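Podcast feed rejected after moving hosts
Posted in Uvent Community Help, Media and Publishing

Collet Media
Our organisation moved its interview program from Nellitz to Uvent in July. The directory now lists 19 of our 50 episodes. Is a new submission required?

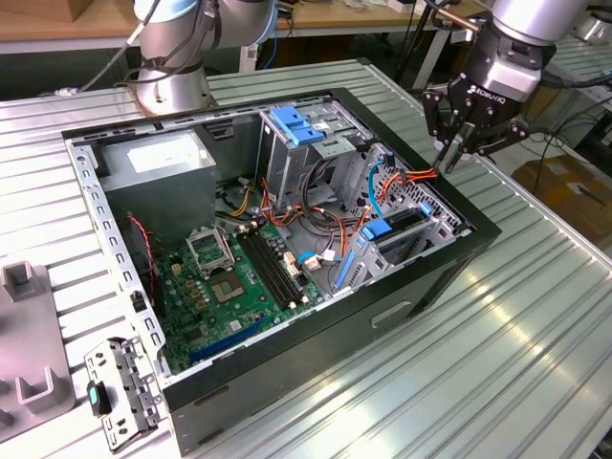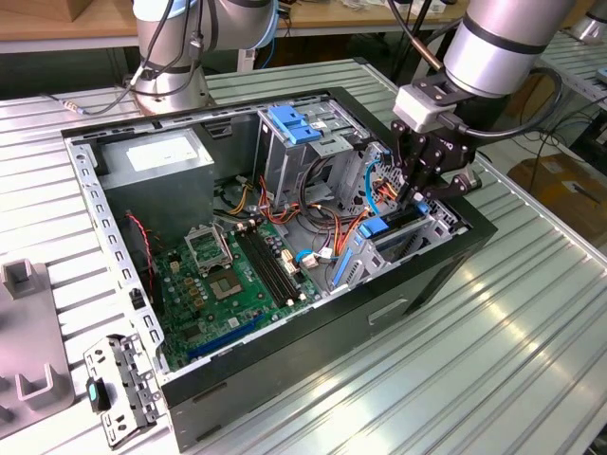 Open tower case on the work table

Prekitz Audio
A new submission is not required. Please ask Nellitz to apply a permanent redirect to the former feed, then confirm that the episode limit in your Uvent settings is not set below 50. Directories may take about 30 hours to refresh. Episode identifiers must remain unchanged, otherwise subscribers will receive duplicates.

northshore_radio
Same issue at our station. Check the artwork file size, ours was over 500 KB.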